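Millavari Soft Goods: Cushions and Covers

Data card, version 4
Last updated 12 September 2020

Summary

Millavari Soft Goods is a collection of pictures and written labels of small household cushions, seat pads and loose cushion covers. It was put together to study how stuffed and flat fabric items hold their shape when they are set down, turned over or straightened out. This card covers the cushion part only. Towels and blankets are in a separate release called Nisero and have their own card.

Contents

The cushion part has 2,782 labeled pictures of 54 items. Each item has a short ID, a type, a fabric note and a print note. Items keep the same ID in every version, so labels from version 3 can be matched to version 4 without a lookup table.

Item types

cushion: a stuffed item with a closed edge, square or rectangular
seat pad: a thin stuffed item, with or without ties
cover: the outer fabric alone, with nothing inside

A cover with a thin liner still in it is labeled as a cover. This was handled differently in version 2, and anyone mixing versions should check the type field first.

Where the items came from

Most were bought secondhand in Skarnton during August. The rest were already in use in homes and offices and were given to us when people replaced them. We did not iron anything. Items with a strong smell or an open seam were left out. Care tags were kept when they were present, but we did not use them to fill in the fabric note, as many were faded or belonged to a different piece in the same set.

Shape labels

Every picture has one shape label for the item as a whole and up to four corner labels.

flat: lies level, edges close to straight
crumpled: surface has folds or bumps, outline still easy to follow
folded: one part lies over another part
bunched: outline can't be followed

Corner labels are plain, folded, tucked or hidden. Corners are named as they appear in the picture: top left, top right, bottom left, bottom right. They are not tied to the item, so the same physical corner can have a different name after a turn. We tried tying them to the care tag in version 1 and gave it up. Too many items had no tag.

Edges have no labels of their own. If an edge bows in or out, the labeler writes it in the notes field, for example "lower edge bowed" or "left edge wavy." The wording in that field is free and has not been cleaned up.

Print labels

Prints are grouped as plain, striped, checked, floral, cartoon and other. An item gets one main group and may get a second one. Cartoon prints were the hardest group to label. They often have a pattern behind the figures and more patterns on the clothes, and two labelers would pick different second groups for the same cushion. 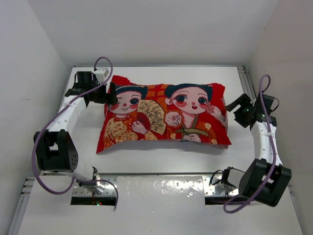
The rule we settled on is that figures come first. If a print shows people or animals as its main subject, the main group is cartoon, and the second group comes from the background and never from the clothing. A red cushion with two girls in flowered robes in front of a checkered pattern is therefore cartoon, then checked. The flowers on the robes are left to the notes field, along with things the figures carry, such as fans.

Busy prints also make shape harder to judge. A shallow fold can pass for a line in the drawing, and a drawn line can pass for a fold. Labelers were told to look at the outline of the item before looking at the surface. Where they still disagreed, the picture was marked unsure and kept in.

Checking

A set of 30 pictures was labeled by everyone at the start of each round, and differences were talked through before the round went on. Most of them were between flat and crumpled. There is no fixed cutoff between the two, and we don't suggest treating them as a scale.

Known problems

Rectangular items outnumber square ones.
Plain dark fabrics are few, and their folds are hard to see.
Seat pad ties are not labeled — they may lie over a corner, which is then marked hidden.
The fabric note is by feel and should not be read as fiber content.
Color names were typed in by hand, so "cream," "off white" and "ivory" all appear.

Files

items.csv has one row per item.
labels.csv has one row per picture.
notes.csv has the free text, matched by picture number.
The Yorath script in the tools folder joins the three files and lists any rows without a match. Run it again after editing an item ID.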